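4.2 The parts-sorting setup in simulation

We wanted the planner to fail for interesting reasons, so most of September went into the simulator. All our tests ran in a rendered room at Nindham, with two arms sharing one mat, and I logged 855 episodes before touching the tuning again. The wrist view below is the planner's least favourite: hardly anything to lock on to except an edge and some shadow.

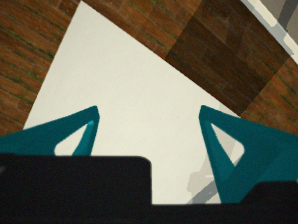
4.3 Shadows and the shared mat

Both arms throw long shadows, and they overlap (a lot!). Our first segmenter, borrowed from the Drundetside code, kept proposing grasps on them.

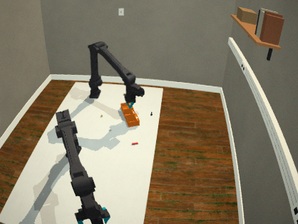
Figure 6. Room view with both arms, the orange box and small parts on the mat.

For placing, we line the open fingers up with a compartment and let the controller creep in at 20 Hz. The printed letters help here, and I'd happily put them on everything.
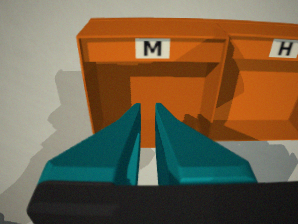
Figure 7. Wrist view at the M compartment, fingers open.

Small nuts were harder. From above, the shadow beside a nut can pull the estimated centre over by 2 mm.
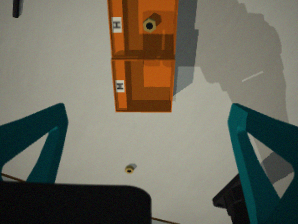

Pichit Chaimongkol argued that we should mask the shadows before fitting the centre, and that a better detector would only hide the problem. I tried it on Tuesday with 26 held-out episodes, and the masked version is the one used in Section 5.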